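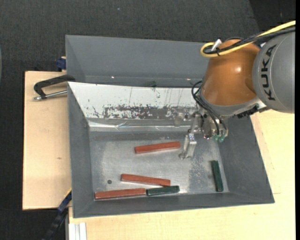 Page last changed: February, 11:40 pm

Home | Diary | Parts list | Older entries

Long evening at the shop. Aarti Bhardwaj had the arm powered up before I got there, so we went straight to the bin.

The job is still the same one: get the arm to pick blocks out of the gray bin without a person setting them straight first. We are on red and dark green only for now. Green is the harder color. The script we call Prirkik finds the red ones fine against the gray floor, but it loses a green one when it lies close to a wall, and when a red and a green touch end to end it wants to treat them as one long block. I spent most of the night on that. Splitting on color before looking for edges helped.

Ran 26 picks after supper and 17 were good. Three of the bad ones were the finger coming down short of the block. The rest were bad guesses on angle. I saved the log under Okonkwo, same folder as last time.

Other things:

The cable loop over the rim bothers me. I want a longer tie and a proper bracket before we speed anything up. Aarti thinks it is fine at this speed.

The white panel is getting scratched along the bottom. I can live with it.

Checked the clamp on the left side and gave it another half turn.

Air line fittings: order two spares from Skernlow.

Next time I want roughly 200 picks in one run, with the new color step on from the start. Aarti is bringing the other laptop. Home at 11, ate toast, wrote this.

Omolara Okafor

2 comments | 5 shares

Contact | Back to top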